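suststead-percep: segmentación y estimación de pose para empuje de bloques

Versión 2, 7/31/19. Mantenido en Clurthorpe. Requiere el paquete de control nanetti en la misma máquina.

El nodo recibe una imagen RGB por ciclo y publica una lista de objetos con clase (color y forma), centroide en el plano de la tabla y orientación. El planificador consume esa lista sin filtrar. El conjunto incluido contiene 856 episodios, de los cuales 596 se usan para entrenamiento.
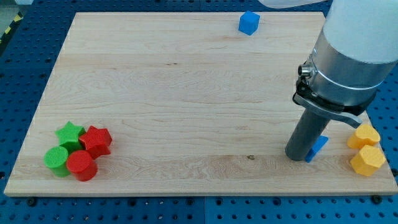

La segmentación se hace primero por color y después por contorno. El umbral de separación por defecto es de 15 píxeles (parámetro min_gap). Con piezas en contacto del mismo color, el contorno se funde y la clase devuelta no es fiable; en el grupo de dos estrellas y dos cilindros, el verde y el rojo se separan bien entre sí, pero cada estrella queda pegada o casi pegada al cilindro de su color. En ese caso conviene activar split_by_height.

Limitaciones conocidas:
Las oclusiones causadas por el dedo de la pinza no se corrigen.
La calibración de abril no es compatible con esta versión.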